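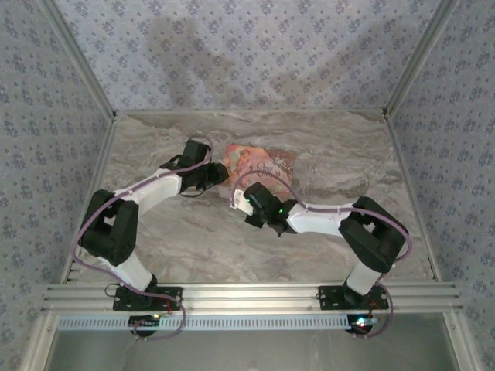
Picture Books: Care, Covering and Storage
Frequently asked questions

Most of the questions we get at Desico concern small illustrated books with paper or card covers, the sort that get handled a lot and stored badly. The answers were last checked by Thilini Haque on 2021-04-12. For hardbacks with a loose jacket, see the separate page on jackets.

How should I clean a pale cover?

Start dry. Lay the book closed on a flat, clean surface and wipe the cover with a soft, dry cloth, working from the spine outwards. Pastel covers in pink, peach or cream show finger marks sooner than dark ones, and most of those marks come off at this stage. If they don't, try a plain white eraser on a corner of the back cover first. Rub in one direction only and brush the crumbs away before you open the book.

Can I use a damp cloth?

Only on a cover with a shiny laminated finish. Wring the cloth out until it no longer leaves a trace on your hand, wipe once, and dry straight away. On a matt or uncoated cover, don't use water at all. It lifts the surface of the paper and leaves a dull patch that can't be put right.

How do I tell which finish I have?

Tilt the book under a lamp. A laminated cover gives an even reflection across the picture and the lettering. An uncoated one looks the same from every side and feels slightly dry to the fingertip. If the film is lifting at the corners, it is laminated. Some covers have gloss on the title only, and these should be treated as uncoated.

What about crayon, pen and stickers?

Wax crayon can be scraped lightly with the edge of a plastic card and then rubbed with an eraser. Ballpoint and felt pen are best left alone. Most solvents that shift the ink will shift the printed picture too.

For stickers, warm the label with a hairdryer on its lowest setting and peel it back slowly at a flat angle. Leftover glue usually rolls off under a clean finger.

Should I cover a book in clear film?

For a book that is read every day, yes. For one you want to keep as it is, no. Self-adhesive film can't be removed later without damage. We suggest a loose polyester sleeve instead, folded round the boards and not stuck to them.

How much film or sleeve material do I need?

Open the book flat, face down, and measure the full width of both covers and the spine together. Add 3 cm at each side for the flaps. For adhesive film, add the same at top and bottom. For a loose sleeve, cut top and bottom level with the cover.

Our Ilton sleeves come ready cut. The order code for the small picture book size is 3153, and they are sold in packs of 20. Measure before ordering, as "small" means different things to different publishers.

A page has come loose. Can I use sticky tape?

Please don't use ordinary household tape. It goes yellow, the glue creeps, and the neighbouring pages stick to it. Use a narrow strip of paper mending tape along the inner edge, or a thin line of PVA glue put on with a cocktail stick. Put greaseproof paper either side of the repair, close the book and leave it under a weight overnight.

If the book is stapled through the fold, check the staples before doing anything else. Rusty ones should come out and be replaced with thread.

The cover has curled. How do I flatten it?

Close the book, put it between two sheets of clean white paper and set a flat weight on top that covers the whole book. A larger book will do. Leave it for 14 days in a room that is neither damp nor very warm. Don't iron it. Laminated covers often curl again in a dry room, and if that happens you can only keep them shelved snugly.

Is it better to stand books up or lay them flat?

Stand them up if they are all much the same height and there are enough of them to hold each other straight. Thin books slump in a half-empty shelf and the spines twist. Floppy covers and very small books do better lying flat, in a shallow pile with the largest at the bottom.

Front-facing racks are handy for children who choose by the picture. Swap the books round now and then, and keep the rack out of direct sun. Pinks fade quickly. A book left in a south-facing window through August can come out noticeably paler than its back cover.

My books smell musty. What can I do?

Stand each one upright with the pages fanned, in a dry room with some air moving. If that isn't enough, put the book in a lidded box beside an open dish of bicarbonate of soda for a few days. The powder should not touch the paper. If you can see mould, keep the book in a sealed bag away from the others and ask us before brushing it.

Do you repair books for customers?

We take in small paper repairs and loose pages. Full rebinding goes to Pramanik, who quote separately. Please don't post a book before we have replied to you. Send a note of its height and width, the type of cover and what is wrong with it.

Do you value books?

No. We can't advise on price or rarity.

Do you sell the Gralleo storage boxes?

Yes, in the shallow and the deep size. The shallow one suits books laid flat. Lids are included. Dividers are extra and fit the deep box only.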